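I've been on call at our village fire station for 13 years now, and I want to have a moan about awards. Not the people who win them (I've clapped for plenty and meant it) but the way we hand them out.

Every spring the nominations email goes round. Best crew, best rescue, outstanding bravery, that sort of thing. And every spring the same kind of job wins: big flames, a good photo, somebody carried out of somewhere. Last year our district dinner gave its top prize for the warehouse fire at Plastport, and fair enough, it was a horrible night and the crews were brilliant. I was there until breakfast and I couldn't feel my hands.

But I'd like to tell you about Nastthorpe. It's a place of 1,940 people, with one shop, a chapel and a lot of old cottages with dodgy wiring. Over one winter the on-call crew there knocked on doors after work and fitted 130 smoke alarms. They checked chimneys. They talked a fair few people out of drying tea towels over the heater. They turned out to 3 house fires in the whole of the following year, all small, all dealt with before the second engine had left our yard. And what did they win? A line in the newsletter, next to the raffle results!

I know why it happens. You can't photograph a fire that never started. The judging form asks for "the incident" and there's a box for the date and time, so what are you meant to write if your best work was forty minutes in somebody's hallway, up a stepladder, hearing about their hip operation? The form was built for drama and it gets drama back.

Some people tell me awards don't matter and I should stop fussing. I'd half agree, except that they seem to steer where the money goes. After Plastport we got new cutting gear, paid for partly by Goltico, a local firm that likes its name on things. Lovely kit — I'm not sending it back. Meanwhile the alarm budget is still a biscuit tin and whatever the open day brings in. The Fraser Trust turned us down for a grant because home visits were "hard to showcase". I've still got that letter somewhere.

And it changes the new recruits too. They come in wanting the big job, which is natural, I did as well. Then they find out most of the evenings are hose checks and home visits, and a few of them drift off, and I do wonder whether they'd have stayed if anyone had ever stood up at a dinner and clapped for a home visit.

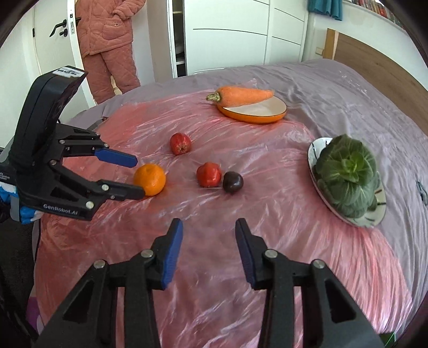
*Fruit and veg laid out on a pink plastic sheet, with the grippers in close.*

So what would I change? Put a prevention prize at the top of the evening, before the pudding, when people are still listening. Let crews nominate a year's work instead of one night. Ask the households as well, they'd have plenty to say. And scrap the photo requirement, please, it's a daft rule and it always was.

Nominations close in May and I've already filled in the form for Nastthorpe. Where it asked for the incident I wrote "none", and then I stapled two extra pages to the back.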